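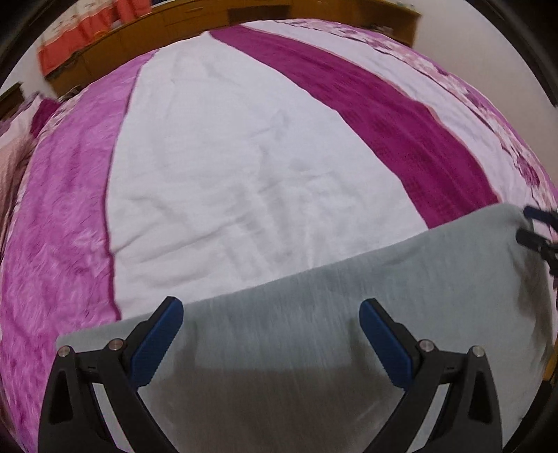 Olar Pest Services receives more calls regarding bed bugs in November than in any other month, as guests arrive and luggage comes home from holiday travel. Our office logged 814 requests last year. This thread sets out what residents should check before calling. Begin with the bed. Pale fabric makes the work easier: on a duvet cover with a wide white panel between bands of pink, dark specks and small rust-colored stains will show first on the white. Patterned areas need a slower look under a good light.

(2/7) Remove all bedding and place it directly into a sealed bag. Do not carry it loose through the home. Wash at the hottest setting the care label allows, then dry on high heat for at least 30 minutes once the load is fully dry.

(3/7) Examine the mattress seams, the piping and the underside of the box spring. A flashlight and an old plastic card are sufficient. Run the card along each seam slowly and wipe it on white paper.

(4/7) Please do not use foggers. Our field supervisor, Botond Jakab, reports that many of the homes he visits have been fogged at least once before his arrival. Foggers seldom reach the cracks where bed bugs hide, and misuse can cause fires or illness.

(5/7) If you find a live insect, press it onto clear tape and keep it. Carpet beetles are often mistaken for bed bugs, and the treatment is different. Samples may be left at the Katel Street office at any time in the drop box by the side door.

(6/7) Tenants should notify their landlord in writing as soon as signs are found. Yaowalak Kaewmanee at our Siriwan branch can provide a one-page notice form in English or Thai.

(7/7) Inspection visits in Skostov are normally scheduled within 24 hours of a confirmed sample. Please leave furniture in place until the inspector has seen the room.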